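Lullabies and Home Languages in Pristside: Report of the Student Project

Our project began in July with a simple question: which songs do families in Pristside still sing to small children in their first language? We wanted to know who sings them, and whether the young people remember the words. The work was done with the cultural association Mudari, which gave us a room and the first contacts.

We prepared a short questionnaire and sent it to 100 households. We received 59 answers, and with 31 of these families we also made a longer interview at home. Most people preferred to speak in the evening, after dinner.
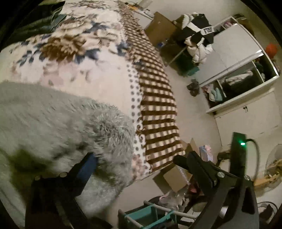
Bed and white wardrobe

In almost all interviews the songs came from a grandmother. Parents often knew the melody but only the first verse – the rest they hummed. One family sang for us a complete song of nine verses, and the youngest daughter corrected her father twice.

The transcription was the slowest part. My colleague Gerardo Sala checked the spelling with the older speakers, and in several cases two of them did not agree. We kept both versions in the text.

The recordings are now kept at Mudari and can be listened to there on request. Four families asked us for a copy, which we have already delivered.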